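Contents Topics Index Recent changes Log in

Reference > Household > Storage > Box

Box

A box is a container with flat sides, usually rectangular, used to store or carry goods. Most accounts trace the word to the Latin name for boxwood, though how it spread to containers of every other material is less settled than popular histories suggest.

Handles

Makers often claim that a handle at each end makes a box easier to lift. The evidence is thin. A test by Vira Zhuravel, published in August, had 58 people carry the same box over 6 meters with and without handles. She reported less strain with them, but the test was paid for by Kemham, a box maker, and has not been repeated.
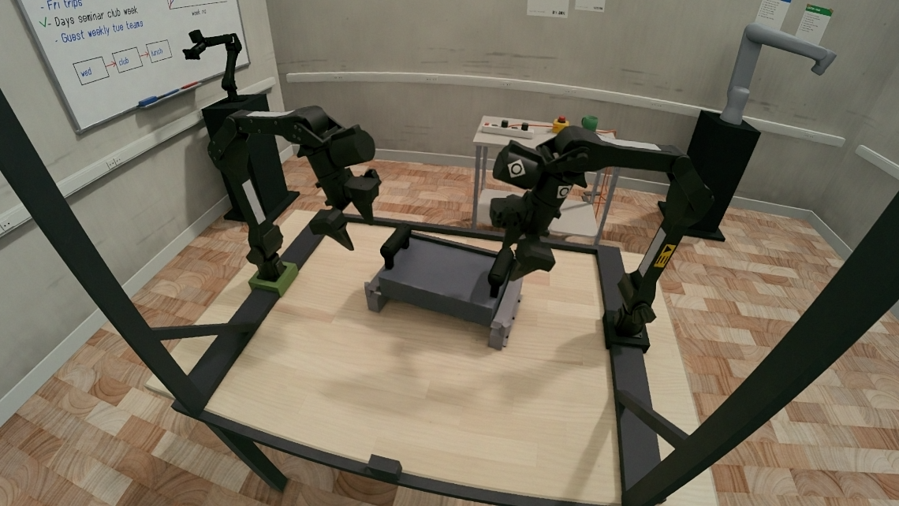 Standard sizes

The Skaseck system, which sorts boxes into 105 sizes, is sometimes called universal. Few shops outside the town of Harasym ever used it, and its claim to cut wasted space has no published figures behind it. Critics also point out that many of the sizes differ by less than the thickness of a wall.

Age claims

A lidded box kept at Cevum is described on its label as 400 years old. The hinges are of a later type, and the wood has never been dated.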